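A white board with pencil lines

Aug 11, 2021

I wanted to write this post already last week, but the days were full and in the evening I was too tired to look at a screen. So now it comes, a little long, I apologize.

Some of you asked what happened with my big table. The short answer is that I covered it. I bought the table secondhand two years ago, and the top was never good. It had deep scratches and one place where the paint came off every time I cleaned it. A new top from Dolier costs more than I paid for the whole table, so I looked for another way and found foam board at Hermans, the shop with the art supplies near the station. They cut it for me for free, which was very kind.

The board is white and matte, and I like very much how it feels under the hand. It is not slippery like glass. Small things stay where I put them.

Then I made the grid. I used a long metal ruler and a hard pencil, and I pressed as little as I could. It took me one whole evening and my back was not happy. I wanted the lines for sorting, because I am going through all the kitchen drawers at the moment, and with squares I can lay things in rows and see what I have double. My mother did the same on a checkered tablecloth, so the idea is old!

I will be sincere, the squares are not perfect. In one corner I measured from the wrong side of the ruler and had to erase and start again.
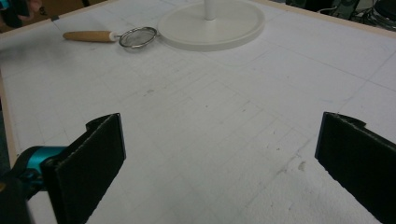

The little strainer is one thing I cannot decide about. I use it for tea and for powdered sugar, maybe two times in a month, but each time I am glad to have it. The larger one from Stolora does the same work and is easier to wash. For now I keep both, and I will ask myself again in October when I do the upper cupboards.

About cleaning the board: I tried a soft eraser first, and it takes away dust marks well, but also the pencil. A dry cloth is better. Please do not use a wet sponge, I tested it on a leftover piece and the surface became wavy. A brownish smudge I simply leave alone now, it is a table for working and not for guests.

I still have 4 drawers to empty. The one with the lids I am leaving for the end.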